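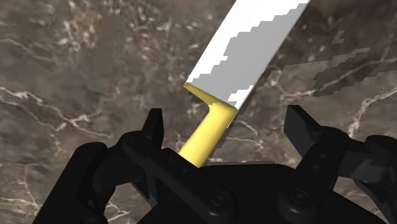
Figure 3. A kitchen knife with a yellow handle, shown as a computer rendering.

4.2 Handle color and finding the right knife

One of the most enjoyable results of the Tosodora study came from a question we almost left out: does a colored handle help people find a knife faster in a shared kitchen? We asked 108 home cooks to prepare a simple vegetable soup in a kitchen they had never used before. Half of them worked with black-handled knives and half with knives in bright colors, yellow among them (Figure 3).

The difference was striking. Cooks in the color group reached for the wrong knife far less often, and the gap was widest among people over 60 - a group that earlier work by Coelho had already marked as worth a closer look. Many of them also remembered handle colors in the follow-up interviews in May, 9 weeks after cooking.

Blade length told a different story. Most cooks picked a 200 mm blade when one was on offer, even for garlic and small onions, and color did little to change that. Softić suggests that habit from home is simply stronger here, and our interview notes fit that view well. We would love to see the test repeated with professional cooks, whose habits are formed in very different kitchens.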